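Condensation in Stored Paper: A Conversation with the Records Manager at Surker

Surker keeps the paper records of 11 small engineering firms in a converted dairy in the town of Purnik. Most of the material is drawings and survey notebooks. The records manager has run the store for nearly 30 years and spoke to us there on a Thursday.

The main risk, the manager said, is a change in temperature, and fire comes a long way second. "Paper holds water. Cool a sealed box quickly and that water has to go somewhere. It ends up on the inside of the lid, then on the top sheet."

The store is held at 40 percent relative humidity. New deposits wait 2 days in the intake room before they are boxed. The firm Bamel once asked for same-day boxing, and the manager refused. "They got their drawings boxed on the third day like everyone else."
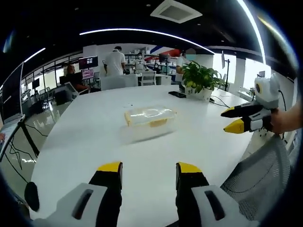 On containers, the manager prefers vented board for long-term storage and accepts plastic for transport. "A tight lid keeps out a leak from the ceiling. It also keeps in whatever you packed. If the paper went in damp, you have made a small greenhouse."

Silica gel is used only in the Rees deposit, which includes photographic prints. The packets are weighed each August and replaced if they have gained too much. "People put one in and forget it. After that it does no work at all."

The next job is the north wall, where the shelving stands too close to the brick.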